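From: Hubert Riedl
To: bath-refit list
Subject: Re: [bath-refit] Fill valve hammer after swapping to the Zunico

Esmaeil Taheri wrote:
> I replaced the old ballcock with a Zunico side-entry
> valve in January. It fills fine but bangs hard at
> shutoff, and you can hear it in the kitchen. Static
> pressure at the hose bib is 115 psi. Is the valve
> defective, or do I need an arrestor?

The valve is probably fine. 115 psi static is the problem. Plumbing codes generally want a pressure reducing valve on anything over 80, and most fill valves are specified for less than what you are feeding this one. A diaphragm valve closes faster than the old float arm did, so the same pressure that the ballcock tolerated now shows up as a bang.

I would work in this order:

1. Read the pressure again late at night with every fixture shut. If you have a gauge with a tell-tale needle, leave it on from Sunday evening until morning. Street pressure climbs when demand drops, and the daytime number may be the low one.

2. Throttle the angle stop under the tank until the fill takes noticeably longer. If the bang fades, you have confirmed velocity as the cause. Do not leave it that way. A half-open stop whistles and the washer wears.

3. Fit a reducing valve after the main shutoff and set it to 60. I used a Keskin with a union on both sides, and it took an afternoon, most of it spent draining down. If there is a check valve at your meter you also need an expansion tank, or the water heater will push the pressure straight back up.

4. Only then consider an arrestor. It goes on the branch, close to the valve.

My own bathroom has the close-coupled type with the lid down over a short pedestal:

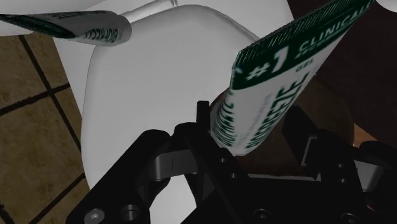
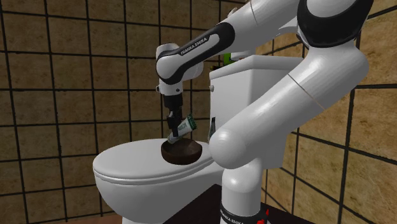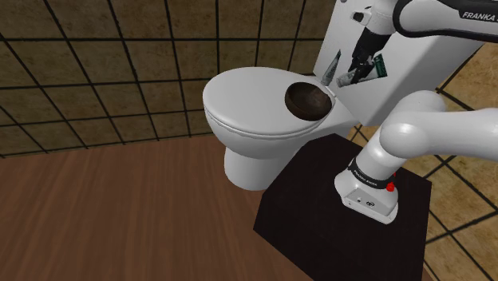 Esmaeil replied off-list that the stop is a quarter-turn and he would prefer not to throttle with it, and asked whether the flexible connector could be amplifying the noise. He also wanted to know if 60 would starve the upstairs shower.

On the quarter-turn — fair point, they are not made for throttling, but ten minutes as a test will do it no harm. The connector can move and slap the wall. Hold it by hand during a fill and you will feel it. A longer braided hose tends to be worse than a short one, and a clip to the stud costs next to nothing.

On the shower, 60 static is plenty for a second floor. You lose less than half a psi per foot of rise, so 11 feet costs you under five. If the flow is poor after that, look at the cartridge screens first. Mine were packed with scale.

One more thing to check is the pipe strapping in the basement. Copper that runs through oversized holes in the joists will knock whatever the pressure is.

Post the overnight reading when you have it.

Hubert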